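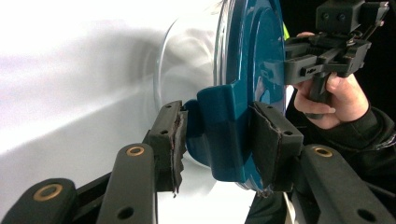
Two black grippers and a teal plastic piece between the jaws of one of them.

Search this site Search for: Go

Jul 11, 2020

Şengül Akyol picks up on the second try. First call dropped, her end or mine, who knows. She's in her kitchen in Tuvthorpe with a fan going and she apologizes for the fan, then says it's staying on.

We're supposed to talk about "Brollness," her second feature, which should have opened in March in front of a full house and instead played to a laptop on her ironing board. The whole festival went online with five days' notice. She found out by text.

"I was buying shoes," she says. "For the premiere. I was in the shop with one shoe on. And Imtiaz texts me, it's off, call me. I bought the shoes anyway. I've worn them to take out the trash."

Imtiaz is Imtiaz Chowdhury, her producer on both films. More on him later, he's a big part of this.

For anyone who missed the link when it was up: "Brollness" follows Maes, a ferry clerk who gets handed her late father's half of a boarding house and has to share it with the man who owns the other half. That's the plot. 94 minutes would be too long for most people with that plot and she gets away with it, mostly because of Nusrat Munshi, who plays Maes and is in every single shot. I liked it a lot. I thought the last stretch at the harbor dragged and I told her so.

"Sunil says the same," she says. Sunil Bhuiyan cut the film. "He had a version without the harbor. It was shorter and it was tidier and I hated it. I'd sit there and think, ok, so she just goes home? You don't get to see her wait? The waiting is the movie for me."

Did they fight about it?

"For a week. He's very polite when he fights. He sends you a file with no message."

She's not wrong that the waiting works when it works. There's a dinner scene early on, one take, Munshi peeling an orange while the other owner goes on and on about the boiler, and you can feel the audience you're not sitting in hold its breath. I watched it with my headphones on at eleven at night and still wanted somebody next to me to elbow.

I ask if that's a loss. Silly question.

"Yes. Of course yes. On the first film I stood at the back every time. You learn where they cough. With this one I got a number. 368 people watched it. I looked at that number all evening, I kept hitting refresh. Are they laughing at the boiler? Did they go make tea? The number doesn't tell you."

She did get emails. A lot of them, she says, and longer than what people say to you in a lobby. One woman wrote her two pages about selling her mother's house. "In a lobby she would have shaken my hand and said well done. So I don't know. I'd still take the lobby."

Munshi wasn't the first choice, which Akyol is very open about and asked me to include. The part was written for someone older. Afroza Dewan, who plays the neighbor and has been in both films, was the one who pushed for Munshi after doing a play with her.

"Afroza rang me and said you've written a tired woman, you don't need an old woman, young women are tired too. And then Nusrat came in and sat down, and didn't read. She asked me what Maes earned. Like, per month. I had no idea! I had to go and work it out. After that there wasn't really an audition."

About the money. "Brollness" was made for not much, and then for less, when one backer went quiet before the shoot. Chowdhury got Preton, the small distributor that handled the first picture, to come in early for the gap. In return they wanted a say on the title.

"They said nobody can spell it. I said it's the name of the house. They said nobody can spell the house. We went back and forth, and Imtiaz finally told them it would look good on a poster becuase of the two l's. It has two l's. That was the whole argument and they took it."

Does it look good on the poster?

"The poster's in a tube in my hallway. Ask me when I've hung it."

Preton still wants a theater run, when there are theaters. No date. She's heard fall and she's heard next year and has stopped asking. Meantime she's writing, slowly, something with more than one lead this time, "so that one of them can have a day off." Dewan gets a bigger part. Bhuiyan has already asked how long it's going to be.

The fan stops. She gets up and hits it, it starts agian.

I ask what she's been watching. Westerns, she says, all in a row, whatever's free. "They know how to come into a room. You get the door, you get the boots, you get everybody's face. I'm stealing all of that." Then her doorbell goes and she says she has to get it, it's the groceries, and can I please write that she's not angry at Sunil.

She's not angry at Sunil.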